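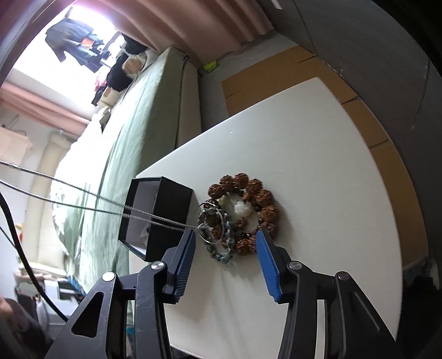 Photo: Plollier

Looking After a Synth at Home: Workshop Tips
Posted 5/18/18

A keyboard synthesizer will put up with a great deal on stage and then fall ill in a spare bedroom, where its natural enemies are dust, sunlight and a mug of coffee. Most of the repairs that cross the bench here in Vimville could have been put off for years with a paintbrush and a little shame.

1. Dust it dry
Use a soft one-inch paintbrush, bought new and kept for this job only. Work from the back edge toward the keys and go between the knobs, one row at a time. Canned air is fine for vents, but in short bursts and with the can upright. Tip the can and you'll be spraying freezing propellant on the panel, and the panel won't thank you.

2. Leave the kitchen sprays in the kitchen
Glass cleaner takes the lettering off a front panel, and after that every filter sweep is a guessing game. A microfiber cloth, barely damp, does for the case and the keys. For sticky keys, add one drop of dish soap to the water and go over them again with plain water afterward. Power off first. You'd think that could go without saying, and I did too, until the November I met an Ultano that had been mopped while playing.

3. Turn the scratchy knobs
If a knob crackles, switch off and turn it end to end 19 times before you buy anything. Often that's the whole repair, and it costs you one dull minute. If it still crackles, a very small squirt of contact cleaner made for potentiometers, down the shaft opening, is next. Ordinary garage lubricant is for gates.

4. Label both ends of every cable
Masking tape and a pen. One end is no use, as you'll find out lying on your back under the desk with a flashlight in your teeth. While you're down there, keep the power supplies apart from the audio leads, and where they have to cross, cross them at right angles. The hum you've been calling "analog warmth" may go away.

5. Cover it
A dust cover from the store is nice. A clean pillowcase is nearly as good -- cotton, no buttons, and not one the cat has claimed. Let the machine cool before you tuck it in.

6. Save before you tinker
Back up your presets before any update, and keep a copy somewhere other than the laptop that lives next to the synth. I lost four banks of sounds off an Evangelista this way. They were mostly variations on a foghorn, but they were my foghorn.
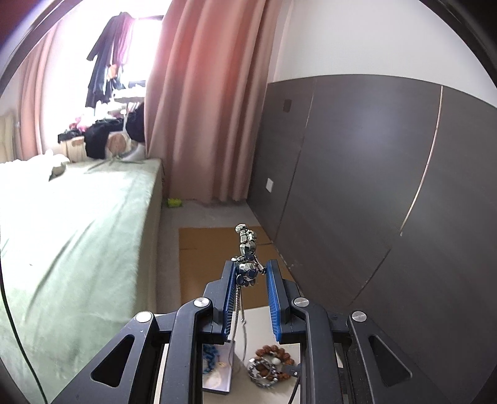
7. Pack it as if you'll be driving
Foam under the keyboard, foam over it, and nothing loose in the case. Power supplies go in their own bag. A wall wart sliding around for three hours will find the pitch wheel every time. Stand the case on its long edge in the car, never flat under the drum hardware, whatever the drummer tells you.

8. Know when to stop
If the case is open and you smell something, close it up and call a repair shop. Some power supplies hold a charge after they're unplugged, and they don't care how many videos you've watched. Screws go in an egg carton, in the order they came out. Four left over is a bad sign, though I've seen them play on without.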